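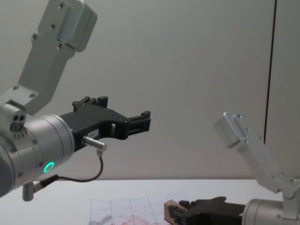
Plallura Records Services, Womenville office
Minutes of the stamping desk meeting, January

Present: desk staff, both shift leads, the site manager, one person from Flirkia. Apologies from the mail room.

1. Last minutes
Agreed, with one change. The count of sheets stamped by hand in December should read 3434.

2. Stamping cell
Flirkia reported on the two-arm cell. One arm handles the wooden stamp and the red ink pad. Marks are still landing across the grid lines and on top of each other, and many are smudged. Ink is also getting onto the tabletop. 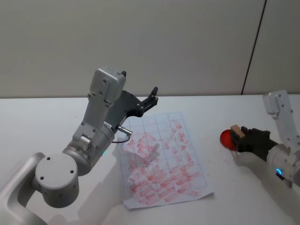

Staff asked who cleans the table and who decides when a sheet is spoiled. Agreed that the desk decides, and that cleaning goes on the shift list with 30 minutes allowed for it. No customer sheets go to the cell until the marks stay inside the squares.

3. Jobs and hours
The manager said no posts will be cut this year. Two desk staff will move to checking and setup — same grade, same hours. Staff asked for this in writing. The manager will send a letter.

One member said checking all day is harder on the eyes than stamping. Rotation every two hours to be tried.

4. Training
22 places are booked with Flirkia. Night shift has none so far. Shift leads to sort this out.

5. Other business
The Derkach job, 152 sheets, stays on the hand desk. Break room heater still out.

Next meeting in February, 2:30 p.m.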